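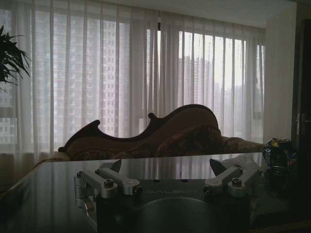 2000 words in full paper

Figure 2. Gripper with fingertips apart, glossy dark tabletop.

4.2 Colourway and time to resale

We took 3228 closed listings for the Kedell court shoe from the resale site Grutia and kept only those with a stated size, condition and colourway. Listings that bundled the shoe with spare laces or a second pair were dropped, which left 983. Of the shoe's variants, the neutral greys sold fastest in every size band. The brighter colourways took longer and were relisted more often, usually at a lower price.

Condition mattered less than we expected. A worn grey pair tended to sell before an unworn pair in a seasonal colour, even where the asking prices were close. Solheim found the same ordering for the Drerine trail runner, although her listings came from a single shop and covered only the months before January.

Two limits apply. Sellers name colours as they please – "stone", "fog" and "cement" were all used for the same upper – and we merged these by product code where one was given. Cuautle, the other label we had planned to include, does not print a code on its boxes, so its shoes are left out of the model in Section 5.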